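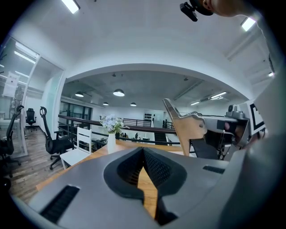

An open-plan office, with a light wooden tabletop in the foreground.

Stop Treating the Launchpad as a Menu
By Shalini Kandpal
February 2022

Most enterprise software teams I work with can tell me how many tiles are on their home page. Few can tell me how many of those tiles were opened in the last quarter. The first figure comes from a configuration table and takes a minute to get. The second requires usage logging, which in most installations is switched off by default and stays that way.

My position is that a role-based home page should have a hard upper limit of 14 tiles per role, and that the limit should be enforced by the release process. I know this is unpopular. I have argued it at two user group meetings and lost the vote at both.

The old menu tree had one good property. It was so deep that users gave up on it and memorized transaction codes. A purchasing clerk knew six or seven codes and typed them all day. The tree grew without limit and did little harm, as few people looked at it. When the same companies moved to a tile-based front end, they carried over the content of the tree and dropped the command field. The clerk now has the whole catalog on screen and no fast way past it.

At Ondley, a parts distributor where I spent most of last year, the warehouse supervisor role opened with 90 tiles. They were arranged in groups named after the modules they came from. A supervisor does not think in modules. Her shift starts with open deliveries, then staffing, then exceptions, and those three things were in three different groups, one of them below the second scroll. The logs, once we turned them on, showed that 7 of the tiles were in regular use. Supervisors reached several of those by browser bookmark, so the home page was being bypassed even for the work it did support.

The usual answer is personalization. Let each user hide what they don't need. I have never seen this work at scale. Personalization moves a design task to the person with the least time to do it, and it breaks quietly. When a catalog is transported again with changed IDs, the saved layout loses its references and the user gets a gap or an error tile. The help desk then tells the user to reset the page. After the second reset most users stop customizing.

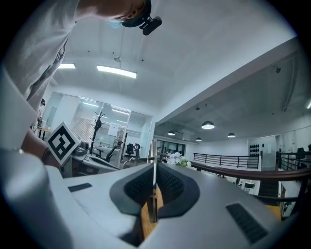

Search is the other usual answer, and it is a better one. A search field restores some of what the command field gave up. It depends, though, on titles that mean something. In the Ondley system a search for "delivery" returned eleven apps, four of them called Manage Deliveries with no subtitle. They differed by document type and by which back-end release they had been written for. No user could be expected to know that. Cleaning up titles is dull work that belongs to no module team in particular, so it tends not to get scheduled.

Nermina Petkov, who ran the front-end rollout at Cendano, holds the opposite view from mine, and her case deserves a fair statement. She argues that a fixed limit punishes roles that are broad by nature. A plant controller at a small site may do the work of four people at a large one. Cut that user down to 14 tiles and you force her back to bookmarks, the exact behavior the limit was meant to prevent. Her team used a soft limit and a review each October. She reports that it held up well.

I accept the point about small sites. I would handle it by giving that controller two or three pages, each within the limit and each tied to a piece of her work. The current releases support this without custom code. What I don't accept is the soft limit. A review once a year means that a tile added in November stays for eleven months before anyone has to defend it, and by then somebody depends on it.

The technical side of enforcement is simple. Count the tile references assigned to each role's pages at transport time. If the count for any page is over the limit, reject the transport and write the page ID to the log. Our check was under 200 lines and took an afternoon, plus a week of arguments over who could grant an override. We settled on the process owner, by name, with an expiry date on every override. I would not accept an override without the expiry date.

Turn on the usage logs before doing any of it, and let them run through at least one month-end close. A page cut down on the evidence of a quiet two weeks will lose the closing apps, and finance will ask for all of them back.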